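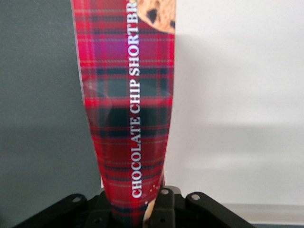
*Chocolate chip shortbread, tartan and all.*

I'm a bit of a hoarder when it comes to biscuits, and the tea cupboard at Witska used to be a disgrace because of it. Half-open packets, crumbs in the teabags, that sort of thing! So, a few tricks I swear by.

Stand tall packets up on end, like books. You fit far more on a shelf, and if the name runs up the side you can read it with a tilt of the head (no more pulling everything out to find the one you fancy).

Write the date you opened it on a bit of masking tape and stick it on the front. I use a fat marker, as biro just skids about on anything shiny.

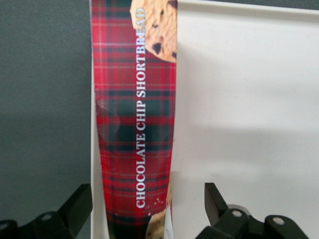 **Witska Social Club – Kitchen & Tea Rota**

Once shortbread is open, it goes in a tin with a tight lid, on its own. Never in with ginger nuts – everything tastes of ginger by teatime. Ruan Baloyi pops a sugar cube in with his and says it keeps them crisp for up to 2 weeks. I can't say mine ever last long enough to find out.

Gone soft already? Lay them on a baking tray, give them a few minutes in a low oven and let them cool right down before you touch them. Chocolate chips stay molten for ages and I've burnt my tongue more than once!

Keep the crumbs too. I tip them into a jam jar and use them on stewed apple, or squash them into melted butter for a cheesecake base. 200 g does a small one nicely.

And flatten the empty boxes before they go in the recycling, please. The bin by the back door is only emptied on Fridays and it fills up fast.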